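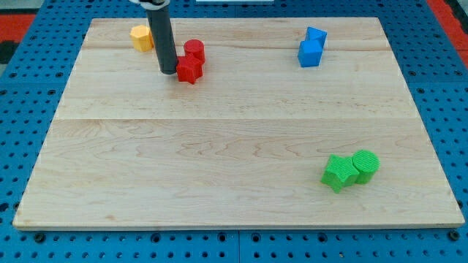 So I finally wrote down our rules for the block sorting bench at Gruvberg, and the list came out shorter than I feared! Rule one is my favorite: agree on what "done" means before anybody hits start. Does a green star touching a green cylinder count as grouped? We argued over that for 2 weeks (yes, it counts). Rule two, write up the bad runs too. I went back through 117 of our old logs from February and only the happy ones had notes, mine included. Next up is speed limits near people, and I have opinions.

We use cookies to improve your visit. Accept | Manage settings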